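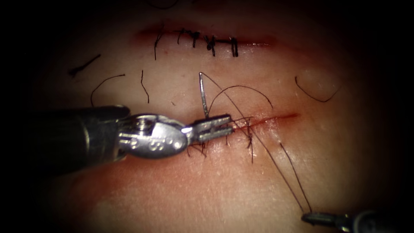

Mending at home and mending for wages
Speaker notes, local history evening, Trelden library

(Start when the door is closed. Speak slowly. Drink water before, not during.)

Good evening, and thank you for coming. I did not grow up in this country and I did not grow up with sewing, so I must ask you to be patient with me on two subjects at once. I came to mending through paper. I was reading the account books of the Goossens linen works at Bretthorpe, looking for something else, and on nearly every page I met the word "menders".

My first question was a simple one. Why does a firm which sells new cloth pay so many people to repair it?

(Pause. Let them think about it. Somebody always says "mice".)

The answer is in the loom. When a thread breaks during weaving, it leaves a fault, and a fault lowers the price of the whole piece. The cloth came off the loom and went to a long table under the north windows. There the menders looked for the faults with their fingers first and with their eyes second. They put the missing thread back in by needle, over and under, following the weave. When this was well done, the buyer could not find it.

In the wages book for one July the menders' room has 53 workers. The weaving shed was of course larger, but I had expected five or six menders. They were paid by the piece and they lost money for a fault that was missed. I find the fines listed in the same neat hand as the wages, and I confess I do not enjoy reading them.

(Show the copy of the wages page. Do not read it all aloud. Last time I read it all aloud.)

Now to the home. Here the sources are much thinner, as you can imagine, because a woman who darned a sheet at her kitchen table did not write it in a book. What we have is the sheets. The Pridwood collection holds 1,675 pieces of household linen, given by families in this area, and most of them have been mended at least once.

Three kinds of repair come back again and again.

The first is the darn. It fills a hole with new thread. A good darn is flat. A hurried darn pulls the cloth together into a small hard lump, and if this was in the heel of a stocking you would feel it all day.

The second is the patch. It is quicker than a large darn and it is stronger, but it shows. In the collection there are patches cut from flour bags, with some of the printed letters still on them.

The third is "sides to middle". I had to ask what this meant. A sheet becomes thin in the middle, where people lie. You cut it along its length through the thin part, you join the two outer edges to make the new middle, and you hem the worn sides. You then sleep on a seam for some years.

(Ask: who has slept on such a sheet? Wait for the hands. Leave time for stories here, but not more than a few minutes.)
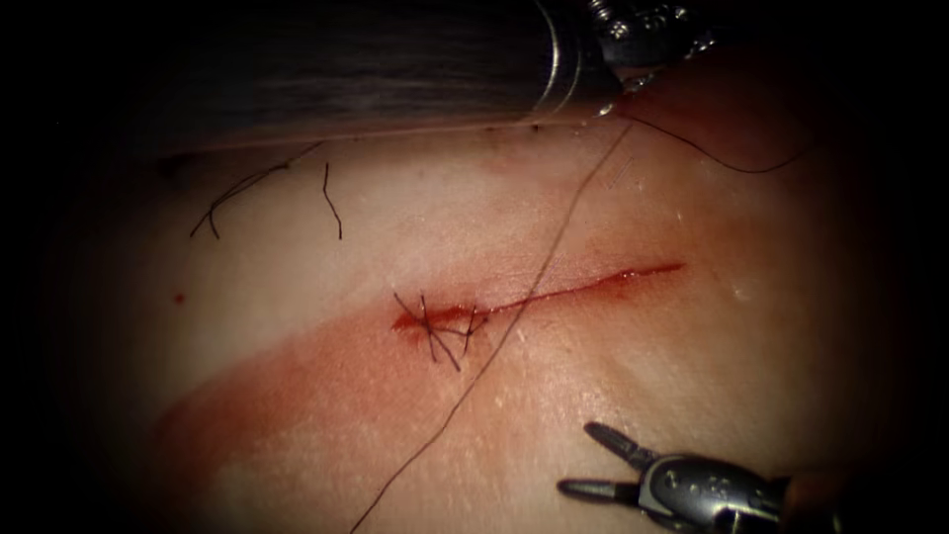

Speaker notes, p. 3

I would like to say something about thread, as I am usually asked. The factory menders used thread drawn from the same yarn as the cloth, so the colour and the thickness were correct. At home one used what was in the tin. I have seen a white pillowcase darned in pale blue, very carefully, with stitches of the same length from beginning to end. The person had great skill and no white thread.

The stitches also tell us when a second person has taken over. On one tablecloth the early darns are small and turned with the weave. The later ones are larger and they wander. Perhaps it is a daughter who was learning, or the same woman when her eyes were weaker. I used to say with confidence that it was a daughter. I have stopped saying it.

(Handling samples: pass them along the rows in the trays. Please ask people to remove rings which have a high setting. Linen catches.)

When did it end? At Bretthorpe the menders' room was closed before the weaving shed was. The firm began to sell faulty pieces cheaply as "seconds", and this cost less than the wages. At home it went on longer.
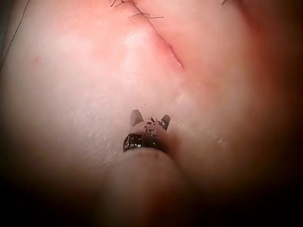
It went on in my own street, in fact, where a neighbour turned the collars of her husband's shirts until both sides were worn. She told me she did not like sewing at all. She liked to see a shirt last.

I have nothing to sell you tonight. There is a sheet of darning instructions by the door, with the needle sizes on the back. The library would be glad to hear from you if you have linen with a Bretthorpe mark, which is normally in the corner of the hem, in red thread, and very small.

(Questions. Repeat each question aloud for the people at the back. Chairs must be stacked before we leave.)

Notes put online May 3, 2023

Comments (3)

My grandmother did sides to middle and I can still feel that seam. She used a flat one and it was still a ridge. Thank you for the talk.

Is the darning sheet available for those of us who could not come? I would like the needle sizes especially.

We called them burlers where I worked, but that was wool. They picked the knots out and the menders came after. Same north windows though.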